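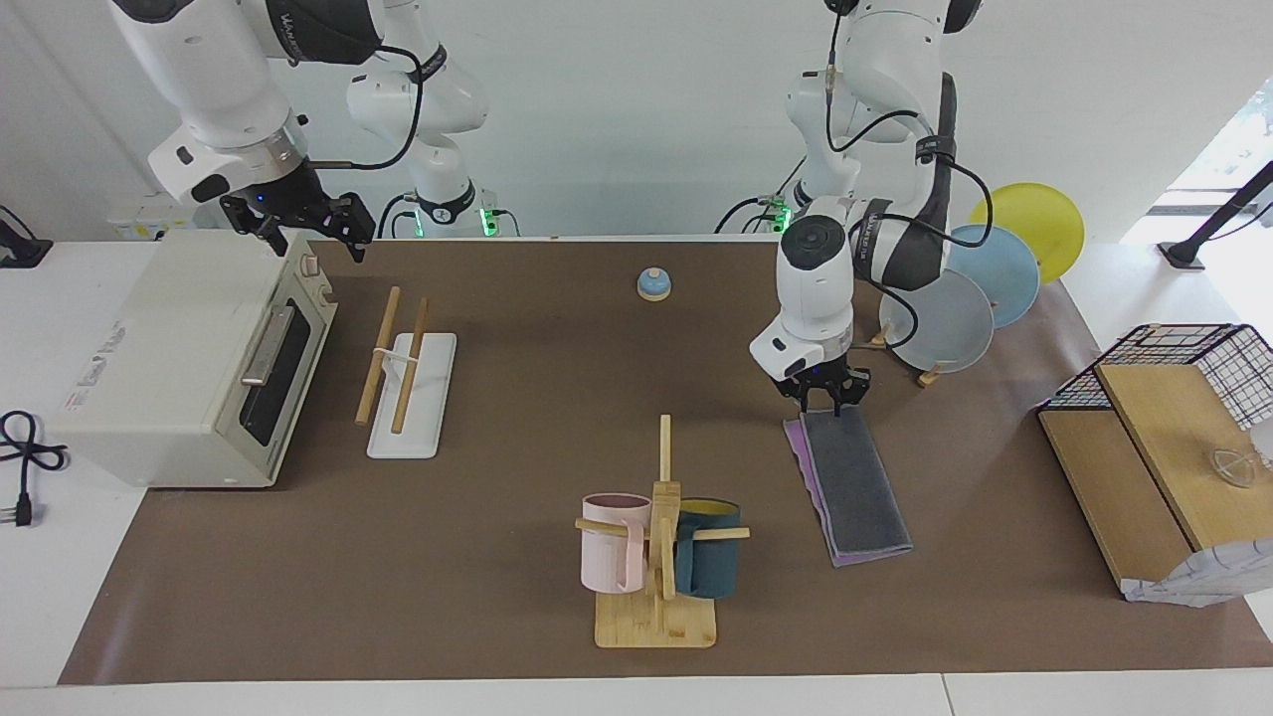 Toaster oven, chopstick tray, the gray towel and the purple cloth under it. Cord still in a coil.

Print this post | E-mail this post

The great counter reshuffle, part whatever

Sun 12 September

Quick one, I have bread in the other room and a load in the dryer and I said I would post this before dinner. So. The small kitchen. Again.

If you've been reading since February you know the story: one white table, one brown mat, too much stuff. The table was supposed to be temporary. Ha. I've now organized it four different ways and written up three of them, and the one I liked best lasted maybe a week before the mail took over.

New rule, and it's the only rule: the mat is for what gets used that day. Everything else lives on the shelf or in the hall closet or goes to somebody else's house. The waffle maker went to my sister. The second kettle went. The spiralizer, gone, I did not say goodbye to it.

What stayed.

The toaster oven. Cream colored, rounded corners, silver handle across the top of the door, looks older than it is. I paid $78 for it at Prirkis, the secondhand place behind the car wash, and that was after I talked myself out of a bigger one twice. No regrets! It does toast, obviously, and it does two potatoes, and it does a small pan of granola if you stir it more often than you think you need to. What it doesn't do is a whole frozen pizza. I measured the pizza. I did not measure the oven. You can guess the rest of that evening.

Some things I've learned about keeping one of these on a small table:

Leave air around it. All sides, and on top too. I used to keep the bread bag up there, melted a corner of the bag, whole kitchen smelled like a shower curtain for two days.

Coil the cord when it's off. I had it trailing along the back for months and it just collected crumbs. Now I loop it loosely and lay it flat on the left. Loosely, not wrapped tight around the oven like I used to, my dad got after me about that and he was right.

Wipe the glass while it's still a little warm (a LITTLE). Baking soda paste for the brown spots. Ten minutes, damp cloth, done. If you let it go a month you'll need a razor blade and a podcast.

Check the wattage if you share an outlet. I had the oven and the kettle going off the same power strip and, yeah. Dark kitchen. Found the flashlight eventually. The kettle alone is around 2000 and I never once looked at the bottom of it until then. Heaters and ovens and kettles go straight into the wall, that's what the electrician told me and that's what I do now when I actaully cook. The strip is for the phone and the radio.

OK the tray. Plain white, rectangular, came from Bostari, they had a whole bin of them by the register. I wanted it for spices. Spices did not fit. So it became the chopstick tray, just the one pair of light wood ones out and the little white rest to go with them. The rest of the chopsticks are in the drawer, tangled up with the skewers, different post.

I do like a tray for this. Things on a tray look put away even when you didn't put them away. And you can pick up the whole business and move it when you need room to roll out dough. Do I always lay them straight? No. They end up crooked with one hanging off the side and I leave it.

Washing wooden ones, since two of you asked last time: by hand, warm water, not a long soak, dry them standing up in a glass. Mine used to go in the dishwasher and came out fuzzy. Fuzzy chopsticks are not a thing you want. A dab of food-safe oil every couple months and they stay nice. Toss them when they crack.

Towels!! This is what I really sat down to write about and now I have six minutes.

I had a towel problem. Too many, all sad. The drawer wouldn't close. So I pulled out every single one and made piles on the bed. Piles were: good, rag, why. The why pile was the biggest. Souvenir towels from places I've never been. One with a calendar on it. A burnt one I'd kept for some reason.

Kept the dark gray ones and a few purple ones, sort of a lavender. The gray I got from Flosadau when they were doing the going-out-of-season sale, and they've been great, thick enough to grab a hot pan with if you double it (don't tell anyone I do that, use a mitt). The purple are thinner. Better for glasses.

How I fold: long ways. Half, half again, smooth it flat with your palm, and lay it down long instead of square. Squares topple over in my drawer and long ones don't. Then I stack gray on top of purple so I can see a bit of the color at the side and know there's a thin one under there. That's the entire system. It took me nine years of having a kitchen to come up with it.

Fold them straight out of the dryer if you can. I can't, usually. Mine sit in the basket till Tuesday and get that crumpled look, and then I flatten them by hand on the mat and call it ironing.

Also no fabric softener on kitchen towels. They stop soaking things up. I didn't believe it either, tried a couple loads without and now they drink up a spill instead of pushing it around.

The mat. People ask about the mat. It's brown, it hides coffee, it covers most of the table and that's why I like it. Before I had it everything skidded. Wipe with dish soap, rinse, let it dry flat before you put anything back or it'll get funky underneath. Lift it once a week and be ready for what you find. Last week: rice. So much rice.

Still on the list:

- figure out where the cutting boards go, they are behind the door right now and fall on me
- lable the jars (I've said this every month)
- find a smaller dish rack, or wash dishes more often
- skewer drawer, see above
- bread. I keep buying the big round loaf from Kubíček and it doesn't fit in the bread box, and I'm not going to stop buying it, so the bread box may be on its way out

Someone wrote in asking if it isn't easier to just buy a cart with wheels. Maybe? I had one at the old place and all it did was roll into the fridge. Brakes didn't hold. If you've got one you like that's under a foot and a half wide, tell me in the comments, I'll look.

And for the person who asked about the granola, short version: oats, a spoon of honey, oil, salt, whatever nuts are open. Low heat, stir every five minutes, pull it before it looks done. It crisps up when it cools. Put the raisins in after, not before, or you'll be chewing gravel.

Dryer just buzzed. Going to go fold. More on the drawer when I can face it.

Last updated: same day, fixed the bit about the kettle

Shared 391 times | 17 comments | Leave a comment

Print this post | E-mail this post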